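The Long Way Around the Hydrangeas

We bought the house on Lindsay Lane for the slope. I want that on the record, because over the last two years I have said many unkind things about the slope, and my husband likes to remind me that I once stood at the top of it in borrowed boots and said the word "terraces" out loud, like a woman who owned a vineyard.

What we own is a wet hillside with a house stuck to the front of it. Every February the water comes down from the Trengate side, crosses the lawn, pauses at the patio to look around, and then lets itself into the basement. The previous owners dealt with this by painting the basement floor a cheerful blue.

So we hired a landscape architect. Davina Pollock came out on a morning when it was raining sideways, which I thought was bad luck and she thought was ideal. She walked the whole property with her hood down. She asked where the snow sat longest, where the dog liked to lie in July, and which of us had planted the hydrangeas in the middle of the drainage path. I said they came with the house. (They did not come with the house.)

Her first plan had everything we'd asked for: two terraces, dry stone walls, a gravel path, a little orchard at the bottom and a swale. I had to go look up swale. It's a ditch that went to college. Ours was going to run the full width of the lot and carry the water politely past us into a low meadow, where it could do what it liked.

Then came the estimate, and we had a quiet evening.

The second plan had one terrace. 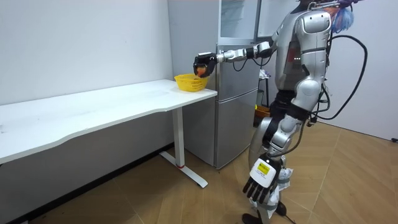

Calum MacKinnon built the walls. He was recommended by Davina, who warned us that he was slow, and by Calum, who warned us that he was slow. He laid 39 feet of wall in the time it took our neighbors to put up a garage, move into the garage, and hold a graduation party in it. He'd pick up a stone, turn it over, put it back, and go stand in the driveway for a while. I found this unbearable from the kitchen window for the first week. By the third week I was out there with my coffee, having opinions about stones. He ignored all of them, and the wall is beautiful.

The stone, by the way, was supposed to be a gray sandstone called Kultau. I had a sample of it on the windowsill for months and had gotten attached. When the pallets showed up they were a brownish stone with a rusty streak through it, and the paperwork said Flistetti. I called the yard, and the yard told me that Flistetti was the upgrade. I said I hadn't asked for the upgrade. They said most people were pleased. Davina drove over, wet one of the stones with the hose, looked at it next to the brick of the chimney, and said to keep it. I sulked until dinner, and she was right, and the windowsill sample is now holding the pantry door open.

The path was the real fight. I wanted it straight from the back door to the orchard, since that's the direction a person carrying a bucket wants to go. Davina wanted it to swing out left, around the hydrangeas, and come back in under the old maple. I told her it added steps. She told me to stake out both with string and use them for a week. I did, mostly to prove a point. On the straight one I slid down the grade twice, once with the compost. The curved one is the path we have.

We planted in roughly the right month and in completely the wrong order. There are 49 little sedge plugs along the swale, each with its own flag because I can't tell them from grass and neither can the mower. The final bill for plants and topsoil came to $3785, and I was told several times that this was modest. The orchard, for now, is four sticks in deer fencing. The deer visit them every night at dusk and stand there reading the labels.

The basement stayed dry through the last big storm, apart from one corner, and Davina thinks that corner is the downspout. I went out in the rain at six in the morning to watch the swale work. It was full from end to end and moving along nicely, right past the terrace and down into the meadow, and I stood there in my robe feeling like the Army Corps of Engineers.

The hydrangeas are still in the way. She's giving me until fall to move them.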